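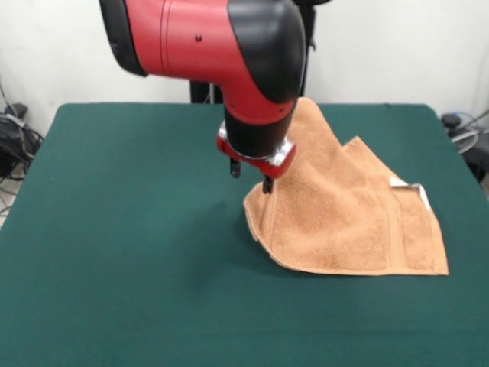 Aug 15, 2019
Towel bench, continued

Moved everything over to the green felt this morning. The bare tabletop had been letting the towels slide about, and I got tired of smoothing one corner only to have the opposite corner leave. Felt holds terry very well. It also holds lint very well, so there is now a lint roller on the shelf and it belongs to the bench. Elaine, this means you.

Stock: 19 towels in the bin, all cotton terry, from two suppliers. The Damex ones are thicker and stay where you put them. The Troder ones are thinner and have opinions. I washed both lots twice without softener before using any, on the theory that a towel fresh out of the packet behaves like cardboard and tells us nothing about towels.

Spent the first hour on starting heaps. We had written "crumpled" on the sheet in March and left it there, and it seems every person who read it pictured a different heap. Elaine's crumple is a neat little rosette. Mine looks like something kicked off the end of a bed. New rule, to be tried for a week: hold the towel by the middle of one long side, arm straight out, let go. No patting afterwards. No "improving" it.

Tried the drop with the tan one. Tan on green is a pleasure to look at after the white ones, and the hem band shows up as a smooth stripe even when the rest is a mess. I'm now fairly sure the hem is the thing to look for first. The loops look the same whichever way the towel is lying, but the band gives you an edge and a direction, and once you have one straight edge the rest can be bullied into place.

The care label is less help than I'd hoped. It is sewn in at the edge, so in principle it marks a spot on every towel. In practice it folds over on itself and hides half the time. Tedesco suggested by email that we snip them all off. I say leave them. Towels have labels, and people don't snip them before folding the laundry. (I have met one who does. I did not ask him for advice.)

Folding notes, by hand:
- Half, half, then thirds makes a tidy block in the Damex. Same fold in the Troder slumps open within a minute.
- Lifting one fold straight up makes a tent, and the tent takes its time coming down. Wait before smoothing. I didn't, and pressed a crease in where I least wanted one.
- Hem on the outside of the last fold looks better. Elaine disagrees and has written so in the margin of the old book, twice.
- 6 drops of the tan towel, no two heaps alike, four of them with a corner buried underneath. The buried corner is what eats the time.

The felt itself needs pinning at the back. It creeps when the towel is dragged across it, and I'd rather not find out in September how far. Bulldog clips are in the Pledach drawer, under the tape measure that only goes up.

To do: wash the tan one again, label the bin by supplier, agree on which way the hem goes. I expect to get through two of these.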